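Some notes from our suturing demonstrations, in a few posts. I write them mostly for the people who start with us in May and ask me the same things every week.

1/ Our project is called Clultari. We want a surgical robot to learn one thing, the placing of a single stitch. The way we teach it is simple to explain: a person sits at the console and does the stitch, the arms follow the hands, and we record everything.

2/ I have now done 73 demonstrations by myself. The target for the whole team is 900. I thought I would be bored after the first day, but I am still finding mistakes in my own hands.

3/ The biggest mistake is speed. When I go fast, the recording looks nice to a human, but the policy learns a kind of mush between the steps. Grasp the needle, turn the wrist, wait, let go, pull. Please make the wait real. Half a second is enough.

4/ Second mistake: the clutch. If your hands come to the edge of their space, you press the pedal and move them back, and the arms stay still. Beginners press it in the middle of the needle drive. Do it before the needle goes in. I threw away 9 of my own recordings for this.

5/ There is no force feeling on our console. You learn to read the force with your eyes, from how the surface moves and from the thread. Colleagues who came from the older Borari setup, where you guide the arm by holding it, find this very difficult in the beginning. I think they are better teachers later.

6/ A question from Dostton users: do we keep the bad attempts? Yes, but with a label. A dropped needle with a good recovery is worth more to me than another perfect pass. The first 200 recordings had almost no recoveries, and the robot did not know what to do when the needle turned in the jaws.

7/ Also, please do not change your grip style in the middle of a set. If you hold the needle near its end, hold it like this until the set is finished. I have a small paper on the console which says only "same as before".

8/ The part I find hardest to demonstrate is the moment when two hands must share the work. My right hand drives the needle and my left hand must be ready, but not in the way. For a new operator I would say, look at where the left jaws are when the tip comes through on the lower side of the cut: open, just over the surface, close to the needle and holding nothing yet. Keep that position in your recordings and do not chase the tip.

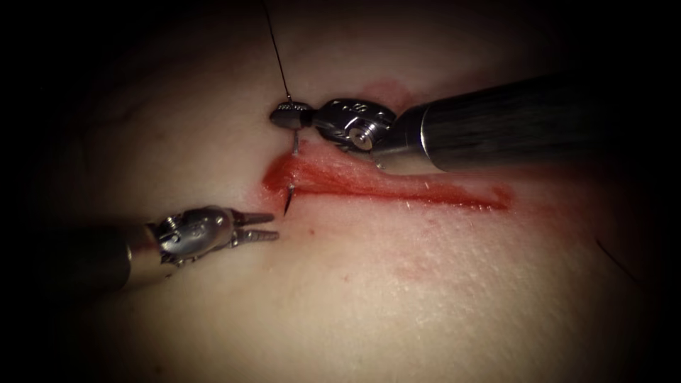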